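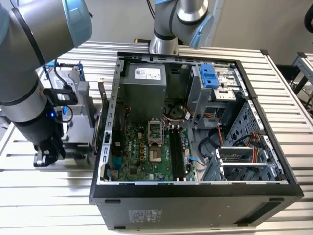 A Dell tower on the bench with its side panel off.

Fancy a few hours taking old computers to bits? I'm Zdenka Papadopoulos and I run the strip-down bench at Gerkwood, where we've got a storeroom full of office desktops that need opening up and sorting into parts. I'm after 9 people for our April sessions!

You don't need to know a RAM slot from a drive cage when you arrive (I certainly didn't). I'll show you how to get the power supply out, where the cables unplug and which screws go in which tub. Boards go on one shelf, metal on another, and anything with a sticker gets its number written in the book first, please.

You'll be standing most of the time, so wear comfy shoes and tie long hair back. Tools, gloves and far too much tea provided. Over-18s only.

To put your name down, ring the Gerkwood desk on extension 2285 and ask for me.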